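**To:** Chiharu Nakajima, Bister small grants
**From:** Rakiya Ibrahim, Nukgate linen room
**Date:** May 21, 2019
**Re:** Second progress report, cloth lending and folding

This report covers the work done since the first payment came in. It follows the order of your form, except that I have put the money near the end with the things we still need to decide. The first report was mostly about clearing out the room. There is less of that this time and more about the cloth.

## What the grant is for

The grant pays for setting up one room at Nukgate where donated and left-over fabric is sorted, washed, folded and lent out to classes, church suppers, the theater group and anyone else in the building who needs it. Before this the cloth was kept in three closets on two floors. People bought new fabric when they couldn't find the old.

The project runs for 12 weeks of paid hours. We have used seven. Kidus Lemma has the paid position and I supervise. Hiyori Sakamoto does the mending on a per-piece basis, which was agreed with you in April.

## The room

The floor is clear apart from some loose cables. At the time of the first report we still had the broken display racks along one side and the boxes from the theater group in the middle, and there was nowhere to lay out a large piece. The racks have gone to the recycling yard. The theater group took back what they wanted and signed over the remainder.

We now do the opening-out of large pieces directly on the floor, which is carpeted and is vacuumed at the start of each work session. The tables are used for small and medium pieces only. This was Kidus's suggestion. A long tablecloth on a short table slides off while you are trying to find the corners, and two people end up holding it in the air. 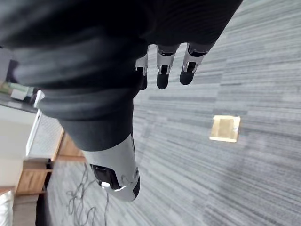

The vacuuming takes ten minutes and nothing can be laid out until it is finished, so it needs to be done before anything else. We lost part of one session by starting with the mail and leaving the floor until last. Kidus has written the order of work on a card inside the door:

1. Vacuum the carpet.
2. Empty the dryer from the session before.
3. Sort new bags.
4. Open out, check, fold.
5. Label and shelve.

Two things about the room are not finished. The window side still gets strong sun in the afternoon and we don't want dyed cloth stored there. For now those shelves hold the undyed muslin and the drop cloths. Takeshi Mizuno from the building office has a quote for a roller blind and I am waiting to see it. The other thing is the door, which sticks in damp weather. It has been reported.

## Sorting

All cloth that comes in is now sorted by weave and weight before it is sorted by color. We started with color and it was a mistake. The shelves looked good, but people who asked for something to cover a table were handed lining fabric in the right shade. The teacher of the upholstery class was given a thin sateen and had to come back.

The groups are:

- **Twill and other sturdy weaves.** Table covers, aprons, bags, cushion covers. The most asked for.
- **Plain weave, medium.** Curtains, sheets, general use.
- **Light and slippery.** Linings, costume pieces. Lent mainly to the theater group.
- **Knits.** Kept separate and rolled. We do not have many and people rarely ask.
- **Rough.** Drop cloths, painting covers, anything stained past saving.

Within each group the cloth is then sorted from light to dark. Anything we can't identify goes in the basket for Hiyori, who looks through it when she is in for mending. She has moved several pieces that Kidus and I had in the wrong group.

We have weighed what has been through the room, as you asked. To date that is 270 pounds of cloth sorted, and 74 pounds sent to the textile recycler as not worth keeping. The recycled part was mainly foam-backed curtain, old felt and moldy canvas from the basement closet. I expect the share to go down, as the basement closet was the worst of the three and it is now empty.

## Washing

Every piece is washed before it is shelved, including pieces that came in looking clean. We are using the machine in the basement under the arrangement with the building office. It has worked well apart from one week when the machine was out of order and the bags backed up.

Dark and strongly dyed cloth goes in alone the first time. A red cotton went in with a mixed load in the second week and we have a number of pink napkins as a result. They are in use and the supper group says they don't mind them.

We have switched to the Mello unscented detergent after one borrower asked for it. It costs a little more per load. I have put the difference under supplies.

## Folding

This is the part of the work that has changed most. In the first report I said we would fold everything to one size to suit the shelves. That did not work for the heavy pieces. A twill cloth folded down to the small size makes a thick block that springs open and pushes its neighbors off the shelf. Large heavy pieces are now folded to the full depth of the shelf and fewer times over.

Kidus has also changed how he starts. He used to shake the cloth out and look for two corners on the same side. With a soft cloth that has been in the dryer, the edges roll under and the corners get buried in the folds, and shaking makes it worse. Now he puts it down in a heap, takes hold of the nearest bit of edge and follows the edge along until he reaches a corner. It is slower on small pieces. On the big ones it saves a good deal of refolding, and one person can do it alone.

The teal twill has been our test piece for this. It is a good sturdy cloth, big enough to be awkward, and the strong color makes it easy to see on the floor. Two newer helpers learned on it this month. It will go into general lending when we are finished with it, and the supper group has already asked.
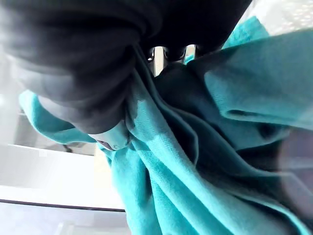 *The teal twill bunched up, with the diagonal of the weave showing in the folds.*

Hiyori asked that we stop ironing before shelving. She said creases from storage come out in use or can be ironed out by the borrower, and that we were pressing in bad folds when the cloth was not square. We have stopped, and the hours saved have gone into labeling.

## Lending

Lending began in the third week, earlier than planned, after the Nagano evening class asked for covers for their print tables. Since then we have lent to that class every week, to the supper group, to the theater group, and to several people for single events.

The system is a paper card. The borrower writes their name, what they took and when it will be back, and the card goes in the slot where the cloth was. When the cloth returns, the card moves to the washing basket along with it. We looked at doing this on the computer and decided against it for now. The room has no desk and the cards can be seen from the door.

Returns have been good overall. Two pieces are overdue, both from the same event, and I have written to the organizer. One curtain came back with candle wax on it. Hiyori got most of it out and the curtain has been moved to the rough group.

The complaint we hear most is about labels. Borrowers want to know the size, and at present the label gives only the weave and the wash. Measuring was not in the plan. Kidus has begun adding the length and width when a piece is open on the floor anyway, and the older pieces will get theirs as they come back from loans.

## Mending

Hiyori has mostly been hemming raw edges and closing small tears. The basket is down to one layer. She would like to set aside anything with a tear near the middle for cutting into napkins and bags, and not patch it. I agree with her, but cutting was not in the original proposal, so I would like your approval before she starts.

## Money

Of the $400 supplies line, we have spent on detergent, labels, card stock, vacuum bags and a carpet brush, thread and two laundry bags with good handles. Receipts are attached. The line is not overspent, and the only large item still to come would be the roller blind, if you allow it to be charged there. Takeshi thinks the building may pay half.

Wages are on schedule. One session was moved to the following week while the washing machine was being repaired, with no change to the total hours.

## What comes next

- Finish the second-floor closet, which is the last one.
- Shelve the remaining heavy pieces at the new fold size.
- Add sizes to labels as pieces come through.
- Write a one-page guide for borrowers. I have a draft and Kidus is correcting it.
- Get the overdue pieces back.

## Decisions we need from you

1. Whether pieces torn in the middle may be cut up for napkins and bags.
2. Whether our share of the roller blind can come out of supplies.
3. Whether you want the cloth weighed through to the end. It is not difficult, but each bag has to be carried down to the office scale and back up, and I would sooner stop once the last closet is done.

Please send your answer on the first item before the others if you can. Hiyori is in next week and could start then.

Rakiya Ibrahim

Copy: Takeshi Mizuno, building office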